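Keeping the Bono cell honest: a talk with the maintenance lead at Rudeck

The mobile unit at Rudeck goes by Bono. It is a wheeled base with a short arm, and it collects waste bins and opens interior doors. The technician in charge of it has kept the machine running since June and agreed to go through the routine with us.

Setup starts with the base. "Wheel odometry first, then the arm," the technician said. "If the base is off, every grasp you teach afterward is off too." The drive wheels are measured across 3 points and replaced in pairs. The calibration run lasts 30 minutes and is repeated after any wheel change.

Most repairs concern the wrist. The cable there flexes each time a lever handle is pressed down, and the original part from Bisgaard wore through at the clamp. Rudeck moved the clamp back 34 millimeters and added a second tie. "We log resistance at both ends of the travel. A jump between two readings means we pull the cable that day."

The depth sensor is cleaned before each shift with a dry cloth. Solvent took the coating off one lens, and the written procedure now rules it out.

Changes to the motion settings go through Pemel, the simulator Rudeck uses, before they are loaded on the machine. The rooms are built from stock household models and rearranged between runs.
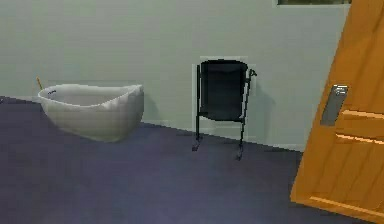
"Thin legs are hard for the planner," the technician said. "So is a door that's already open, when the map has it shut. I want those cases failing in software, where I don't have to order a bumper."

A settings file that passes is copied to the base over a wired link, with the arm parked and the brakes on. The previous file stays on the controller under its old number. Gearbox grease is next on the list, and the technician is still waiting on the torque figures.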